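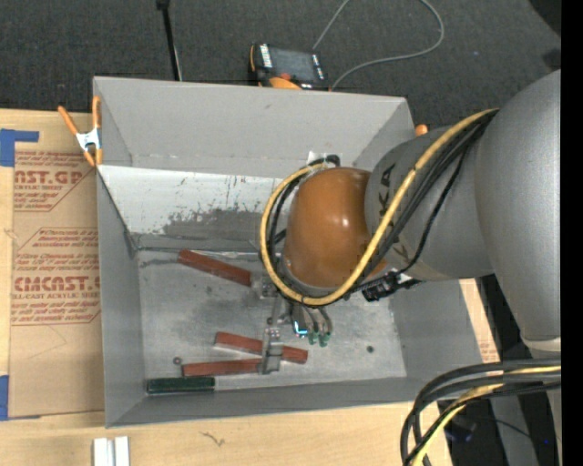
Cloudy stains on bare sheet metal after washing

ghnikzad
Posted Thu 18 September
Shop trays and bins, bare metal, no coating. After a wash with Fukura alkaline cleaner the floors dry with a gray, cloudy haze. Water hardness here is 400 ppm. Rinse is tap water, then air dry. Is this mineral deposit or etching?

wollia_tech
Could be either. Put a drop of white vinegar on the haze, wait a minute, wipe. If the spot clears, it's mineral. If it stays dull, the surface is etched and no cleaner will bring it back.

hashemi_h
What metal? Strong alkaline cleaners attack aluminum and galvanized sheet. On stainless I would look at the rinse first.

ghnikzad
Mixed. Some are galvanized, the rest I was told are stainless, but a magnet sticks to two of those.

mitier733
Magnet test proves little. 400 series stainless is magnetic, and 304 picks up a slight pull at the bends. Look for spangle on a flat area.

hashemi_h
Agreed on the magnet, less so on spangle. Fine-spangle sheet looks plain once it has been scuffed. Check a cut edge for white rust.

wollia_tech
Either way, drop the alkaline wash on the galvanized ones. Neutral detergent, warm water, dry with a cloth.

mitier733
Cloth drying is slow with a lot of bins. Deionized final rinse, then air dry – I run it that way and get no spots.

ghnikzad
Vinegar cleared one tray completely. The galvanized bin stayed dull. Will switch that one to neutral detergent and price a DI cartridge for the others.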